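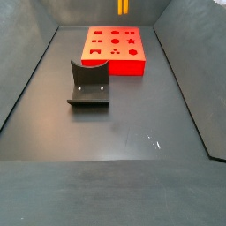
26th June. Up too early, back bad, toast standing up. Toys today, no more putting it off, Eren and his mum get to Trutthorpe in July and the back bedroom still looks like a jumble sale. Did the jigsaws first (mistake, see below). Then the sorters. The red one's the one I want him to have, the thick one with nine holes, three rows of three, star at the end of the middle row and that odd one with three little round holes in a triangle. Every hole empty. Spent ages hunting for the star before breakfast had even gone down. He'll go for the star, they all do. Round one next to it is the easy one, so if he gets cross I can steer him over to that.

Rang Dorothy Clegg about the pieces. She had the sorters last, for her two. Says she gave everything back in a biscuit tin. Which tin. I have got so many tins. She thinks a blue lid, then she thought maybe it was an ice cream tub. No help but she did talk for half an hour about her knee and the new bus times, and I got the matching pairs cards sorted while she was on so not wasted. One pair short, the duck. Will draw a duck.

Jigsaws. The harbour one, 2000 pieces, why did I ever buy it. Box split at the corner and half of it went under the bed. On hands and knees with the torch. Found a sock, a pound coin, the remote for the old telly. Not doing that jigsaw again, it's going to the hospice shop with elastic bands round it and a note saying not checked. The farm one is fine, 50 pieces, did it on the tray to be sure and they're all ther. Keep.

Lunch, cheese and a tomato.

Afternoon, tins. Buttons, buttons, fuses, birthday candles, a tin of keys that fit nothing in this house. Then at the back of the airing cupboard, of all places, an ice cream tub! Dorothy was right second time. Shapes in it but not all from the same set I don't think, some too big by the look of them, and a green thing which might be off a game. No star yet. Put the tub on the landing so I fall over it and remember.

Callum Stockdale came for the bookcase at four. Said four, came twenty to, me with dust all down my front. He measured it again though he measured it last week. Wouldn't go round the turn of the stairs, then it did, wallpaper a bit scraped. Paid him in cash plus the last of the lemon cake. He reckons he could cut me a star if I draw round the hole for him, he's got offcuts in the van. Said I'd ring. Must do it on proper paper, the envelope I tried went all wobbly at the points. And the arch one, with the curve in the top edge, if that's missing too. Ask what he'd charge before he starts, not after.

Room now: bed visible. Floor mostly. Curtains want washing. Need a low box for the toys, not the deep one, Eren would go in head first. Wellport had some in the catalogue but I've put the catalogue somewhere safe.

Tomorrow
shapes out of tub and try every one
draw star, draw duck
hospice bags to the door
milk, bin bags, plasters
ring Callum re star
ring Dorothy back, she'll want to know about teh tub

Bed at ten, feet like puddings.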